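Search this site Enter keywords Go

College robotics club sets April date for two-arm sorting trial

Feb 21, 2023

Students at Uvdale College have moved on to the second half of their sorting project, in which two robot arms share the work at a single table. The after-hours club started the project in the autumn term and has booked the main hall for a public trial in April.

The task is called Grordale, after the village where the club held its first summer camp. A mixed set of small items is put out on the table, and the arms have to pick up each one, turn it so that any label can be read, and put it in the right tray. Items that come up on the wrong side have to be passed from one arm to the other.

Tin-yau Wei, who teaches electronics at the college and runs the club, said the passing was taking up most of the students' time. "Picking up is fine now. Giving a thing to the other arm is much harder, and that is where the marks are." 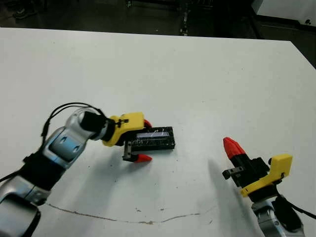
Students drive the arms by hand at first, and the recordings are then used to train the control program, which the club has named Skondura. The club has 131 recordings that it considers good enough to use and wants 198 before the Easter break. Each one covers a single item from start to finish. Small flat boxes are on the list, such as the scratched black one with a white strip along the top, held between the red fingertips of the left arm while the right arm's gripper points up towards it. The list also has pens, tape reels and a set of plastic cups.

Recordings are thrown out if an item is dropped or if the driver stops for too long. The club changed its rules on this last month – before that, a dropped item could be picked up again and the recording kept.

The 14 members work in pairs, with one driving and the other keeping the log. First-year students have been given their own sessions so that they do not have to wait for the older ones to finish.

At the April trial, Skondura will be given 2 attempts at the full set, and the better score will count. A team from Kan, the college's partner school, will bring its own program and run it on the same arms.

The trial is open to parents and to pupils from local schools. Places are free but must be booked through the college office, and the hall can seat 129.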